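4.2 Fan questions and cast answers in live video sessions

The second part of our study looks at the live session itself, the hour or so in which a soap actor sits down, opens a stream and starts talking to whoever turns up. We were excited to get to this material. Episode recaps and magazine interviews have been studied for decades, but the live session is a newer form, and it lets us watch a cast member and an audience work out together what may be talked about.
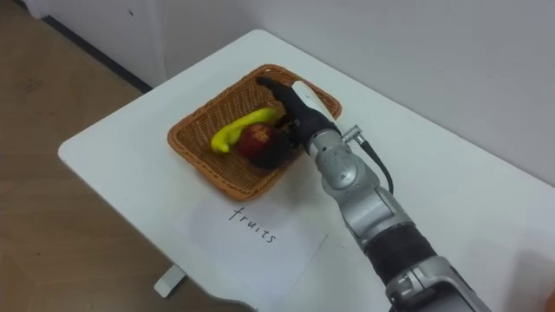
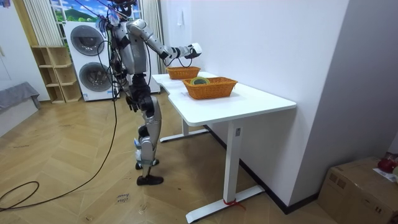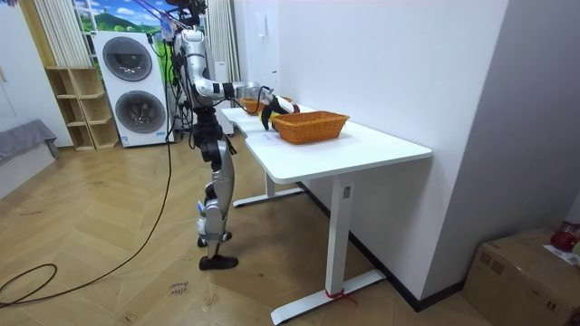
Figure 3. A humanoid robot at a white table with wicker basketware; artificial fruit is visible in the first view.

We collected sessions hosted by cast members of the daytime serial Clukdale, all of them streamed on Tiltix and left open to the public afterward. From the chat logs we pulled every viewer message that asked the host something. This gave us 1,759 questions. We then read each one in its place in the log, with the video playing beside it, and marked whether the host read it aloud, answered it without reading it, or let it go by.

Our coding scheme has four groups. Story questions ask what will happen on the show ("is she really leaving town?"). Craft questions ask how the show is made, from line learning to hair. Personal questions ask about the host's own life, including partners, children, pets and holidays. Product questions ask about something the host has shown or used on the stream. A message could belong to more than one group, and quite a few did. One of our favorites asked whether a scarf worn on the stream belonged to the actor or the character, and where to buy it, and whether the character would ever be happy again. Three groups in one line!

To test the scheme, two coders worked separately through the same 801 messages before we did anything else. Most of the early disagreement came from a single source, and it taught us a lot. Viewers of long-running serials very often say "you" when they mean the character. "When are you going to forgive your brother" is a story question if it is meant for the role and a very personal one if it is meant for the actor. We settled on a simple rule. If the event named in the question had taken place on screen, the message was coded as a story question, whatever pronoun it used. The rule is rough, and in a few cases both coders felt it gave the wrong result, but it could be used the same way every time.

Story questions were the largest group by a wide margin, and they were also the group that hosts answered least directly. We had expected silence here. Contracts usually forbid actors to give away plot, and viewers know this well. What we found is far livelier. Hosts read these questions aloud all the time, often with obvious pleasure, and then did something else with them. They laughed, covered their mouths, looked off to the side, repeated the question in the voice of the character, or told a story about an older plot that looked a bit like the one being asked about. Viewers then treated all of this as evidence. In the minutes after a long pause, the chat would fill with readings of the pause.

We call this pattern the open refusal. The host says plainly that no answer is coming and stays with the topic anyway. It seems to please everybody involved, and we think it helps explain why viewers keep asking questions they know can't be answered. They are asking for the performance of not telling, and the hosts are very good at it.

Personal questions worked differently. Here the hosts did answer, and often in more detail than the question called for, but they chose carefully which ones to take up. Questions about pets and cooking were picked up almost at once. Questions about marriage plans or a new partner tended to be asked many times by many viewers before the host took any notice, and the answer, once it came, was usually short and warm and led straight into another subject. In one May session the same question about an engagement scrolled past again and again while the host described how to fix a loose cabinet hinge. When she finally answered it (with a smile and five words), the chat moved faster than at any other point in that recording, and regular viewers began writing out her reply word for word for those who had come in late.

This writing out deserves more attention than it has had. Live chat is commonly described as shallow and fast, with each message gone before it is read. In our logs there is a good deal of careful record keeping. Regulars summarize the first half for latecomers, correct wrong quotes, and point newer fans to older sessions where a topic first came up. Some of this later moves to the fan board Huvus, where threads for popular sessions run to more than 2,000 posts. We have used those threads only as background, but they show how much second life a short remark can have.

Product questions were the smallest group and the one most likely to get a full and immediate answer. That is no surprise where the host had a paid arrangement. We were more interested in how viewers used these questions. A person who asked which hand cream the host was using, and got an answer, very often followed up within a few lines with a story question or a personal one. The product question seems to serve as a way in. Having been spoken to once, viewers act as if a conversation has started, and in some cases the host plays along and greets them by their screen name for the rest of the hour.

We also compared short sessions with long ones. In the first stretch of nearly every recording, story questions crowd out everything else. As time passes and casual viewers drop away, personal and craft questions take a larger share, and they get longer. Late in the evening, around 11 p.m. on several of the streams, we found some of the best craft talk in the whole collection. Actors explained how they keep track of a feud that began before they joined the cast, how they cry on cue after lunch, and what it is like to play a wedding with a scene partner who is written out the next week. None of this had been planned as content, as far as we can tell. It came out of a smaller room and a patient audience.

The Cardoso Scale, which we used in Section 3 to rate how close viewers feel to a character, was less useful for this material than we had hoped. It was designed for survey answers written at leisure, and many chat messages are too short to score. We applied it to a set of 100 longer messages and found that closeness to the character and closeness to the actor rose together, with very few viewers high on one and low on the other. A larger set would be needed to say whether this holds across the logs.

One limit should be kept in mind when reading these results. All the sessions were public and remained online, so any recording that a host chose to take down is missing. It is quite possible that the sessions where personal questions went badly are the very ones we couldn't see. We return to this point in Section 5, where the live sessions are set beside the printed interviews, and where the same hosts can be heard answering some of the same questions with an editor between them and the fans.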